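Desk & Craft Forum > Storage and Tidying
Tags: markers, desk mats, cups and trays

Cup or tray for markers?

bustcombe_deb
I have 18 markers and a white table, so everything goes on a big brown mat now. The mat covers most of the tabletop and I like having the one surface for everything. What I can't settle is where the markers live between jobs.
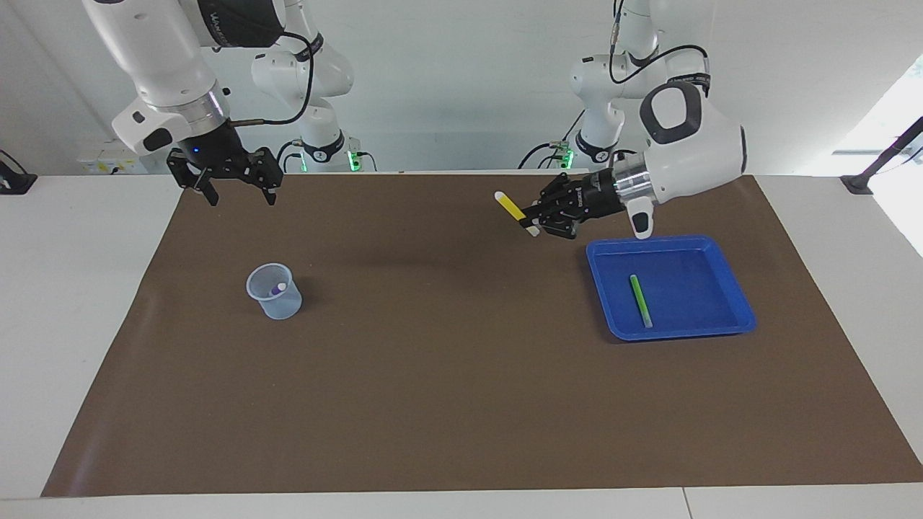

Suqin Wei
Tray, flat, every time. Markers stored on end dry out at whichever tip is up. I lost half a Gendach set that way.

bustcombe_deb
Mine are single tip, so I'd go caps down in that case. But a tray takes up a lot of mat.

Grímur Hafstein
Disagree with Suqin. Single tip markers are fine standing up for a day's work. I use a cup on the desk and put them back in the box at night. With a tray you end up digging for the one color you want.

bustcombe_deb
I've got both out at the moment, a blue tray with a raised rim and a see-through white plastic cup. Yellow and purple are in the cup, green isn't.
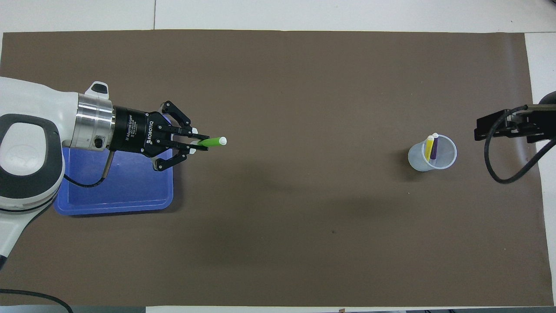 The cup tips if I put too many in, so I may try a heavier one. Uvlow has a ceramic one but it's 400 grams and I don't know if I want that on the mat.

Suqin Wei
Put a few coins in the bottom of the plastic one. I'd still go with the tray.

Grímur Hafstein
Coins work. Skip the ceramic.

Last updated: Wednesday
Contact us | Forum rules | Back to top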